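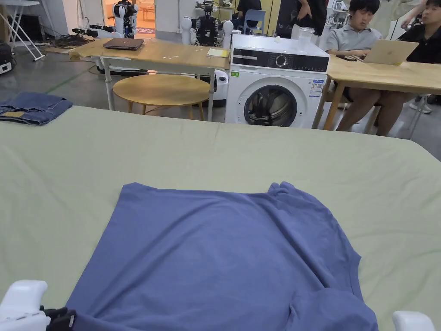

How many times should one person fold the same shirt before we swap it for another?

Seven, then change the garment. Past that the person has learned the shirt, the folds all come out alike, and the later examples add very little to the earlier ones.

Notebook, folding task, October, Sunday afternoon

Set-up as last time: pale green sheet on the big table, hand-held grippers, one person folding and one person keeping the log. Finished items go to the far left of the table so they stay clear of the hands. Hugo Sepúlveda folded first, I logged, and Macarena Moya took over the folding after the break.

Target was 90 usable episodes of T-shirts and jeans. We stopped at 55. The shortfall is nearly all from the first hour, when we were still arguing over where an episode starts.

Start and end of an episode

We had two habits in use and they don't mix well. Hugo pressed record with the shirt already flat. Macarena pressed record while the shirt was still a heap and flattened it inside the same episode. Rodrigo Cantero looked at the lengths and spotted the split straight away. Both kinds are useful but they need different labels, so from now on:

flat start – garment spread on the sheet, grippers open, neither one touching the cloth
heap start – garment dropped from chest height, no tidying afterwards
end – garment folded and placed, both grippers lifted clear, hold still for a breath, then stop

Anything recorded before we agreed this has been relabelled by hand. A few were impossible to call and have gone into the "unsorted" folder. Please leave them there. I would like Rodrigo to look at them before they are thrown out.

Face up or face down

Baltasar Pastor asked whether we should always lay shirts the same way up. I think we should keep both. The fold we teach begins from the back, so a face-down shirt goes straight to the first sleeve, and a face-up one has to be turned over first. The turn is the part the policy is worst at, and if we tidy it away in the recordings we will never get it back. I've added a column to the log for it: "up", "down", "not sure". Plain shirts with no print are harder to call than you would think once you are tired, so use "not sure" freely.

The log should also say which way the collar points. At the moment we nearly always lay it the same way out of habit, and that has to stop.

Sleeves

Most of the rejects today were sleeves. One gripper picks up the hem of the sleeve and the other is meant to hold the body near the shoulder. If the holding hand comes in late, the whole shirt slides and the sheet goes with it. Hugo got round this by pressing down with the closed tip before starting the pick. It works, and it also reads clearly in the wrist view, so we are all doing it that way. If a sleeve has tucked itself under the body at the start, leave it. Fix it inside the episode with the grippers, never with bare fingers between takes.

On soft jersey the tips want to go in low and nearly flat. Coming in from above gives you a pinch of two layers about half the time, and you only find out when the back panel lifts too. I marked those as "double pick, recovered" or "double pick, failed". The recovered ones are worth keeping.

Jeans

Slower than shirts but more even. The cloth keeps its shape and there is much less guessing. The waistband is thick enough to push the jaws wider than they like and Macarena's right hand was sore by the end. She suggested doing jeans in short runs between shirts, which I have written into the plan for the next session. I also want fewer jeans overall. We have plenty, and they are making the average look better than it is.

The sheet

It creeps. After a long run of takes there are fold lines across the cloth and the far edge has moved. I don't mind wrinkles in the background, we want some of them, but it must not move during a take. Baltasar tried clips on the near edge and they caught the shirts. He is going to try strips of Menell tape underneath, on the corners only.

We should also record on something other than green. The Flastura sheets are still in their bag, a dark one and a striped one. Next session, half on the dark one.

The room

No changes asked of anyone else. People can sit and work at the other tables as they normally do, and I'd sooner have that in the recordings than a bare wall. The one thing to watch is someone walking right up to the folding table during a take. That goes in the log as "interrupted", even if the fold was fine.

Tracking

Lost tracking in the left hand a handful of times, each time with the hand down by the near edge of the table. The hand drops low, the head view has only the tip of it, and the position drifts before it comes back. Two fixes to try. First, lay the garment further up the table, so the hem is well away from the near edge. Second, have the person stand back half a step. I tried the second on my own at the end and my back did not like it, so the first is better.

Demetrio Peñalver wants the raw files kept for every take with a drift in it, with the time noted. He thinks he can repair drifts of up to 2 seconds from the wrist view alone. Longer than that, bin it.

Checks before leaving

Files copied to the Ornwood drive and opened at random from there, all played. Clocks on the two grippers compared at the start and again at the end, no difference worth writing down. Batteries on charge. Güler case is back on the shelf, but the foam insert for the left hand is torn and wants replacing.

For next time

Shirts first, while hands are fresh. Change garment after seven takes, and change the person every half hour whether they feel like it or not.
Collar direction drawn from the cards in the drawer.
Half the takes on the dark sheet.
Heap starts need to catch up with flat starts – we are well behind on those.
Bring more children's sizes. Everything so far is adult and the model has clearly noticed.
Ask Rodrigo if he can show the running total by garment and start type on one page. I was adding it up on the back of an envelope again today and got two different answers.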